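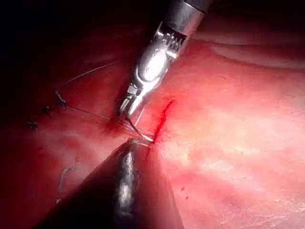 Roboterassistenz im OP: Was ändert sich für die OP-Pflege und die Assistenzärzte?

Rubrik: Arbeit und Beruf / Gesundheitswesen
Status: beantwortet, 3 Antworten

Frage

Sehr geehrte Damen und Herren,

unser Haus, das Klinikum Sernden, führt im Dezember ein robotisch assistiertes Operationssystem ein, zunächst in der Viszeralchirurgie, später voraussichtlich auch in der Urologie. Ich bin Mitglied der Mitarbeitervertretung und soll eine Stellungnahme vorbereiten. Die Unterlagen der Geschäftsführung behandeln ausführlich die Anschaffung und die Wartung. Zu den Beschäftigten im Saal findet sich darin lediglich der Satz, die Aufgaben würden »angepasst«.

Ich bitte um Auskunft aus Häusern, die diesen Schritt bereits hinter sich haben:

1. Wie verändert sich die Tätigkeit der instrumentierenden Pflegekraft und der ersten Assistenz am Tisch?
2. Wurden Stellen gestrichen oder Saalbesetzungen verkleinert?
3. Ist die Einarbeitung als Arbeitszeit anerkannt worden, und in welchem Umfang?
4. Gibt es Auswirkungen auf die Weiterbildung der Assistenzärztinnen und Assistenzärzte?

Für Hinweise auf bestehende Dienstvereinbarungen wäre ich dankbar.

Antwort 1 (von der fragenden Person als hilfreich markiert)

Ich leite die OP-Pflege im Krankenhaus Haler. Wir arbeiten in vier Fachabteilungen mit robotischer Assistenz und haben inzwischen roughly gerechnet, also rund 1.000 Eingriffe auf diese Weise begleitet. Zu Ihren Punkten der Reihe nach.

Zu 1.: Die Operateurin oder der Operateur sitzt an der Konsole und steht nicht mehr am Tisch. Jede Bewegung der Instrumente wird von dort gesteuert, auch das Nähen und Knüpfen. Von einer selbsttätigen Operation kann bei unserem System keine Rede sein. Auf den Monitoren im Saal verfolgt das gesamte Team das Geschehen in starker Vergrößerung: die beiden Instrumente, den Faden zwischen den Spitzen, die bereits gesetzten Knoten und auch kleinste Blutspuren am Gewebe. Für die Pflege ist dies ein erheblicher Gewinn, weil früher von der Instrumentierseite aus vieles nur zu erahnen war. Unsere Kräfte reichen das Nahtmaterial heute häufig an, bevor es verlangt wird.

Dem steht eine Mehrbelastung gegenüber. Aufrüsten, steriles Beziehen der Arme, Andocken und Instrumentenwechsel liegen bei der Pflege und der Tischassistenz. In den ersten Monaten haben wir dafür 40 Minuten je Eingriff zusätzlich im Saalplan vorgesehen. Die Verständigung läuft über Lautsprecher, der Blickkontakt entfällt. Wir haben deshalb feste Ansagen eingeführt, die von der angesprochenen Person wörtlich zu wiederholen sind. Das wurde anfangs belächelt und ist heute Standard in allen Sälen.

Zu 2.: Nein. Die Besetzung mit einer instrumentierenden und einer springenden Kraft ist geblieben. Es gab einen Vorstoß, die Springertätigkeit auf zwei Säle zu verteilen. Er wurde nach Einspruch der Pflegedirektion zurückgezogen. Ich empfehle, die Mindestbesetzung schriftlich festzuhalten, einschließlich der Personen, die bei einem Umstieg auf das offene Verfahren sofort verfügbar sein müssen. Diesen Umstieg üben wir zweimal im Jahr mit dem vollständigen Team.

Zu 3.: Vollständig als Arbeitszeit, einschließlich der Anreise zum Schulungszentrum. Achten Sie darauf, dass auch die Zentralsterilisation geschult wird. Die Instrumente haben feine Gelenke und Seilzüge, und ihre Aufbereitung dauert länger als bei herkömmlichen. Bei uns war diese Abteilung im Schulungsplan schlicht vergessen worden.

Zu 4.: Hierzu kann ich nur aus Sicht der Pflege sprechen und überlasse das gern anderen.

Antwort 2

Ergänzend zu Punkt 4, aus ärztlicher Sicht (Klinik Hofstetter, Weiterbildungsassistent im vierten Jahr):

Die Assistenz am Tisch besteht bei uns überwiegend aus Saugen, Anreichen und Wechseln der Instrumente. Haken halten muss man kaum noch, selbst nähen darf man aber auch seltener. An die Konsole gelangt nur, wer zuvor ausreichend Stunden am Simulator nachgewiesen hat. Der Simulator steht in der Regel dann zur Verfügung, wenn die Säle leer sind, also nach 17 Uhr. Ob diese Stunden vergütet werden, war lange strittig. Inzwischen werden sie bis zu einer Obergrenze im Quartal angerechnet.

Vorteilhaft ist, dass Teilschritte klar übergeben werden können. Ich habe zuletzt einen Nahtabschnitt übernommen, den der Oberarzt mit den ersten Knoten begonnen hatte, und er konnte an der zweiten Konsole jederzeit eingreifen. Zu beachten ist ferner, dass die Rückmeldung der Hand bei unserem Gerät fehlt. Die Fadenspannung beurteilt man mit dem Auge, und das braucht Übung, die im Dienstplan stehen sollte.

Eine Dienstvereinbarung besteht im Verbund Grustulmont. Sie umfasst Simulatorzeiten und Pausenregelung an der Konsole. Bitte dort bei der Personalvertretung anfragen, mir liegt sie nicht vor.

Antwort 3

Bei uns hat sich nichts geändert außer der Lautstärke im Saal. Unbedingt vorher die Raumgröße und die Kabelwege prüfen lassen.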